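Hustar 200 Stage Monitor Mixer
User guide, revision of 20 Mar 2018

4. Setting up for a small concert

This section explains how to connect the mixer for a solo singer or a band of up to four players. Read section 2 (Power) before you begin.

4.1 Before you connect

1. Put the mixer on a flat and stable place, at the side of the stage. Do not put it on top of a bass amplifier.
2. Turn all channel knobs and the MAIN knob fully to the left.
3. Check that the power switch at the back is in the position 0.

Caution: Never connect the output of a guitar amplifier for loudspeakers to the inputs of the mixer. This will damage the input stage and the repair is not covered by the guarantee.

4.2 Voices and instruments

1. Connect the main singer to channel 1. This channel has the low-cut filter already switched on at 200 Hz.
2. Connect the second voice to channel 2. If two singers share one microphone, leave channel 2 free.
3. Connect acoustic guitar or keyboard to channel 3 or 4 and press the LINE button. The button must stay down.
4. Switch on the mixer first, then the monitor loudspeakers.
5. Ask the singer to sing the loudest part of a song, not to speak. Turn up GAIN until the red light comes on for a short moment, then turn back a little.
6. Turn up MAIN slowly until the singer is satisfied.

Note: With a pedal steel guitar or a twelve-string guitar the sound can become sharp in the monitors. Turn the HIGH knob to the left before you reduce the level.

4.3 If there is a whistling sound

1. Turn down MAIN at once.
2. Move the monitor so that it points to the back of the microphone.
3. Turn MAIN up again. If the whistle returns, press the NOTCH button and turn the small knob next to it, starting from the position 1000.

Caution: Do not cover the microphone head with the hand. It makes the whistle worse.

4.4 Changing from the support act to the main act

The mixer can keep two sets of settings, A and B. Hold STORE and press A after the first sound check, then do the same with B for the second one. During the change, turn MAIN down, press the letter you need and wait for the green light. The knobs do not move, so the position you see can be different from the stored value.

Spare foot switch: order number 3762. Rack brackets: order number 908. Both can be ordered from Delorme or from your Brultero dealer.

Text of this section: Raphaël Joly

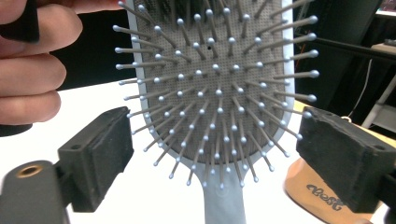
Hairbrush, bristle side.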